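I am finally switching to one of those super light mice with the holes all over the shell, and I'm a little giddy about it! My old one was a hefty thing that I dragged around for years, and my wrist has been telling me about it every evening since February. So this past week has been all about the desk. New mouse, everything off the table, wipe it down, start over.

The white honeycomb shell won me over right away. I had looked at black ones too (Evander Haldane swears by his), but white just looks so fresh on the pale green mat, and I love that mat. It's cheerful. I work better on cheerful. 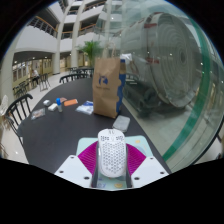
I went back and forth on pointer speed for a whole evening. I started at 1167, which felt great in my spreadsheet and terrible in everything else, and then I crept down in steps of 50 until I could land on a tiny checkbox without holding my breath. Then I played up to 6 rounds of solitaire, purely for testing purposes, of course.

Crumbs are my one worry. All those little openings, and I eat toast at my desk! Evander says a soft, dry paintbrush does the job, so I've put one in the pencil cup. Next up is the cable mess behind the monitor, and I've been saving twist ties for it like a squirrel.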